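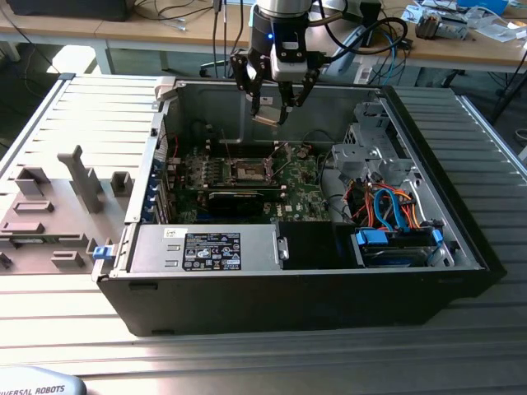

If you have ever taken a computer apart on the dining table, with a tea towel underneath to save the varnish and the screws slowly migrating towards the fruit bowl, you will understand why we're so fond of the Felis bench top. It is a plain, flat, grooved aluminium surface made for exactly that sort of work, and it has been in our catalogue longer than nearly anything else. A full-sized desktop tower can lie down lengthways on it with the side panel off, so that the motherboard, the power supply and the blue slot latches at the back are all facing up at you, and you can work down into the case as you would into a deep tray. Once you've got used to working that way, going back to crouching under a desk with a torch in your teeth is very hard indeed!

The grooves run the whole length of the top, and customers do ask what they're for. Mostly they are for fixing things down. Slide a T-nut in at the end, run it along to wherever you fancy, and you can bolt on a lamp, a small vice, a magnifier arm or a bracket of your own making without drilling a single hole. They are also rather good at catching a dropped screw before it rolls off on to the carpet (a pleasant accident of the design, we should admit, and one we have all come to rely on).

Felis tops are made for us by Pešek, a family workshop we've dealt with since our very first catalogue. Zuzana Malý looks after the cutting and finishing there, and she is wonderfully fussy about edges. Run your hand along the front of one and you'll find nothing to snag a sleeve or scratch a wrist. The finish is left bare, so it will pick up marks as the years go by. We like it that way, but if you'd prefer it to stay smart, keep a cloth under anything heavy and lift it when you want to turn it round.

What you get

The Felis bench top
4 screw-in feet with rubber pads
6 T-nuts with matching bolts
Hex key
Fitting sheet

Price: £129, delivery extra

You will need something sturdy to stand it on. An old desk does nicely, and so does a pair of solid trestles, or you can order the Dresness underframe, which is made to fit and has a shelf for the bits and pieces you are definitely going to put back in later. The feet screw in and out to take up an uneven floor, so do spend five minutes with a spirit level when you first set up.

A word about electricity, and please do read it. Aluminium conducts, so never switch on a bare circuit board that is resting directly on the top. Unplug any computer before opening it, leave the power supply unit sealed, and lay an anti-static mat down for loose boards and cards. We sell a mat cut to the same size as the Felis, and Žofie Urban in our orders office will gladly pop one in the same parcel if you mention it when you ring.

Cleaning is no bother. Warm water, a drop of washing-up liquid and a soft cloth will see to the surface, and an old toothbrush gets down into the grooves. Dry it well afterwards. Avoid oven cleaner and anything else caustic, as it will stain the metal and there's no getting it back.

We have sent out over 3,000 of these now, to repair shops, school workshops and a good many spare bedrooms. Spare feet and T-nuts are always on the shelf here at Arklow and go out by ordinary post. The tops themselves are cut in batches, and December orders tend to run a little behind, so if you'd like one for Christmas it is worth getting in touch early. Collection is welcome too, but do bring a second pair of hands and a blanket for the boot.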